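Good practice rules for shared robot workcells: progress report to the Clalen program office
September
Prepared by the Zimovar working group on cell practice

In this period we continued with the second part of the work, the writing and testing of the house rules for benches where two arms share one table. The first part, the review of existing documents, was closed in the previous report and we do not repeat it.

The draft now has 18 rules. At the start of the period it had more, but several of them said the same thing with different words, and the operators at the Bassi site told us they could not remember which one to apply. We merged these. The numbering has changed, so please do not compare it with the table in the last report.

Most of our effort went to three rules. Rule 4 concerns the rest position of an arm which is not active. We first wrote that the inactive arm must be "clear of the table". At Bassi this was understood as parked fully behind the edge, and at Cakon as raised above the surface. Both readings are reasonable, and so the fault is in our text. The new wording gives a minimum height and a zone, and each site must mark the zone on its own drawing.

Rule 7 concerns the placing of objects before a run. Operators were asked to leave open space between the container and the nearest object, and between the objects themselves, so that the gripper can close without touching a neighbour. We tested it with simple sorting work, coloured wooden blocks to be put in a basket, as it is easy to repeat and a mistake does no damage.
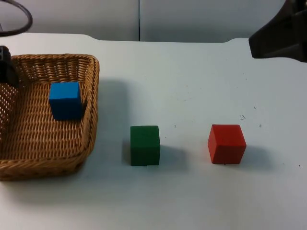 Rule 11, about cables, is the one where we are least satisfied. It says that a cable must have enough slack for the full reach of the arm and must not touch the work surface at any position. The two sites route their cables differently, and a check which takes a moment at one takes a long time at the other. We propose to keep the rule, but to move the checking from every run to every change of set-up. We would like the opinion of the program office before we fix this.

From the two sites together we logged 1,070 runs under the draft rules. In 143 of them the operator recorded at least one departure from a rule. The largest group was the start checklist not being signed, and the second was Rule 4, mostly before the new wording was sent out. We have not yet separated the departures by shift. The log sheet had no field for it until the middle of the period, and we should have noticed this earlier.

Training is a little behind plan. Around 92 per cent of the operators on the list have completed the short session. The remaining ones are all at Cakon, where the room was being painted. They will do it together with the new starters.

Spending is within the approved budget. We did not use the amount for the external reader, and we ask to carry it over to the next period, when the text will be stable enough to be read by somebody outside the group.

For the next period we plan the following work:

- final wording of Rule 4 and Rule 7
- a decision on Rule 11, after your comments
- a one-page version of all rules, to be fixed beside each bench
- a French translation of the one-page version

One risk should be mentioned. The Cakon site expects to change its grippers before winter, and the clearance values in Rule 7 will then have to be measured again. We have kept two weeks free in the schedule for it.

2 comments
Shared 5 times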